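Forsyth 厨房六月开桌:一家小店自己写的新闻稿

发布日期:14/01/2020
发布人:Ishbel Tosh(Forsyth 厨房主理人)
可即时刊发

大家好,我是 Ishbel。公关公司帮我们拟过一版新闻稿,写得很漂亮,可我念给后厨听,大家都说不像我们店里的人讲的话。所以我干脆自己坐下来写一份,啰嗦的地方请各位编辑朋友随便删!

先说正事。Forsyth 厨房今年六月要在 Surgate 老街开一个新项目,名字叫 Grikalari,是一张长桌,每晚只坐 14 位客人,吃的全是淡水河鲜。原来的店照常营业,菜单不变,老客人点惯的姜葱鲫鱼也还在,请放心。Grikalari 在隔壁那间旧布店里,门牌 892 号,装修图已经定稿,眼下正在等水电的师傅进场。

为什么做河鲜?我自己从小在河边长大,外婆家的灶台上一到夏天就没断过虾蟹的味道。后来到城里开店,客人点得最多的总是海鱼,河里的东西反倒成了配角,我心里一直有点不服气。去年秋天跟合伙人 Craig Gillies 吃夜宵,聊着聊着就聊到这件事,他说那你就开一桌嘛,我说开就开。第二天酒醒了两个人都没反悔,于是就有了今天这份稿子。
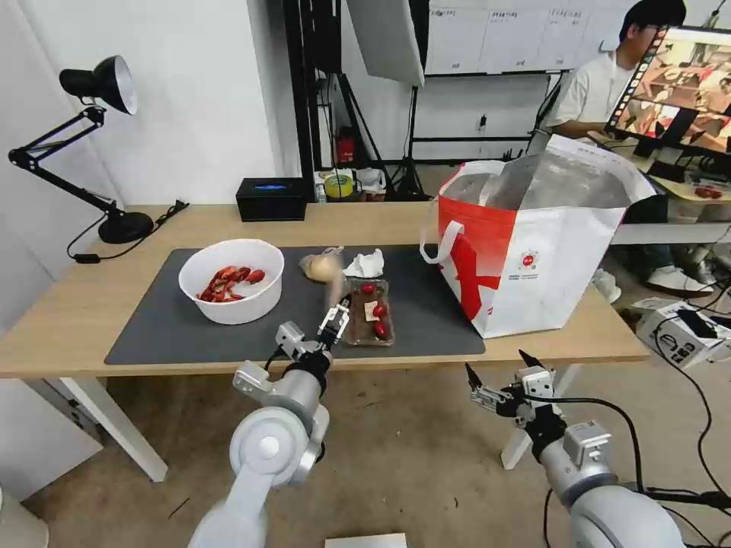
菜单由我和主厨 Euan Aitken 一起定,冬天这几个月我们一直在试菜,试到家里人都不肯跟我们吃饭了。每晚一共上几道还没有最后敲定,但骨架已经有了:开头是冷的,清爽一点,中间上鱼和虾,最后用一碗热汤面收口。Euan 是个很讲究酸味的人,他不喜欢一上来就倒醋,更愿意从蔬果里找。小龙虾配樱桃番茄和洋葱就是他的主意,白碗里一堆红壳虾,旁边小托盘上几颗小番茄,光看颜色就觉得胃口开了。他的做法是把洋葱切得很细,小火慢慢熬到出甜味,番茄最后才下锅,皮刚裂开就关火,再把剥好的虾肉拌进去。我第一次尝的时候觉得太甜,跟他吵了一架,他减了洋葱,加了一点花椒油,我就没话说了。这道菜六月一定会上。

另外一道我特别想讲的是虾壳汤。剥下来的壳我们全都留着,烤干以后加姜和黄酒炒香,再兑鱼骨汤慢炖,滤得干干净净,用来下面。汤的颜色很深,味道却比看上去轻。这是外婆的老办法,她那时候是舍不得扔,我现在是真的觉得好喝。面条我们自己擀,粗细会随天气调整,所以您这个月吃到的跟下个月的可能不太一样,请多包涵。

再讲讲货源,这也是记者朋友问得最多的。供货的是 Ruaridh Mackay 家的塘子,我跟他打交道好些年了。他养虾有自己的一套,塘里的水草比虾还宝贝,水温不合适他宁可晚出一周,我打电话催也没有用。合同里我们写明了,虾没长好就不送,当天的菜单由我们来改。所以 Grikalari 不会提前公布每晚的完整菜单,您到了店里才知道吃什么。忌口和过敏请在订位时写清楚,甲壳类过敏的朋友我真心不建议来这一桌,隔壁老店有很多别的可以吃,我请您喝茶。

酒水这块由 Kenneth Yule 负责。他给这张桌子配了一款米酒,取名叫 Fistulness,我问过他是什么意思,他说读着顺口。酒体偏干,微微有点气泡,配虾确实舒服。第一批装了 2985 瓶,只在店里卖,不喝酒的客人可以选他做的冷泡乌龙或者酸梅汤,酸梅汤里放了一点紫苏,我个人更偏爱这个。

还有外带!开桌的同时,老店门口会加一个小窗口,中午卖虾肉拌面和卤虾,下午卖完就收。外带的东西跟长桌上的不是同一套菜,口味重一些,价钱也亲民很多。这是 Craig 坚持要做的,他说总不能让街坊只能隔着玻璃看别人吃饭,我觉得他说得对。卤虾用的是我自己调的料,草果放得少,陈皮放得多,冷着吃比热着吃更入味,带回家放冰箱里,当晚吃完最好。

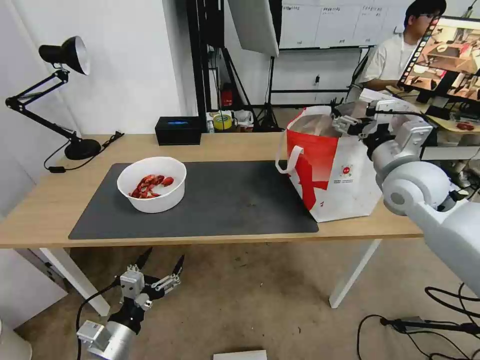

订位与媒体联络

订位名额首轮开放 3000 个,从老店柜台和电话两边同时放出,不设会员优先,先到先得。每通电话最多订四位,想包下整张长桌的请提前跟我商量,生日和家庭聚会我们很欢迎,公司应酬也可以,只是桌上不设主位,老板请自己挑椅子坐。

开桌时间是每晚七点,所有人一起开吃,迟到的客人我们会从当时那道菜接着上,前面的冷菜会替您留一小份。带孩子来没问题,后厨可以单做一碗不辣的面。

媒体朋友如果想来试吃,五月底我们会安排两场,座位不多,请直接联系我本人。想拍后厨的请早上来,那时候 Euan 心情比较好,光线也亮。想采访 Ruaridh 的要跟我去一趟塘边,穿双不怕泥的鞋。菜品资料和主厨简介都可以到老店柜台领取,也可以让我们寄给您。

媒体联络人:Ishbel Tosh
地址:Surgate 老街,Forsyth 厨房
电话咨询请在下午三点到五点之间打来,其余时间我多半在洗虾,听不见铃声。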